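Arneck to Open Home Textile Repair Counter in Prarnham

PRARNHAM, October 23, 2019 - Home goods retailer Arneck will open a repair counter for household textiles at its Prarnham store in February. The counter will accept blankets, curtains, cushion covers and cloth bags, including items bought elsewhere.

The service will be run with Thepsuriya, a sewing workshop that has handled repairs for Arneck by mail for 2 years. The workshop completed 2,000 mail repairs in that time. Most were torn seams and worn edges.

"Customers kept asking to hand things over in person and talk to someone about the damage," said Usa Kaewsai, store manager. "Now they can."

Small repairs will be returned within 11 days. Larger work will be quoted at the counter.

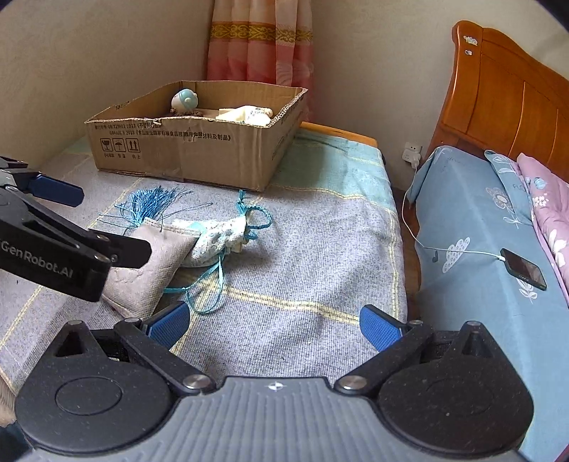

Prices will be set by the length of the seam and the weight of the cloth. Coarse fabrics need a heavier needle and a wider stitch, and a burlap pouch like the gray one on the blanket will be charged at the heavy cloth rate. Blankets are priced separately.

Napaporn Nilsuwan of Thepsuriya will lead the counter staff. Bookings open in the store in February.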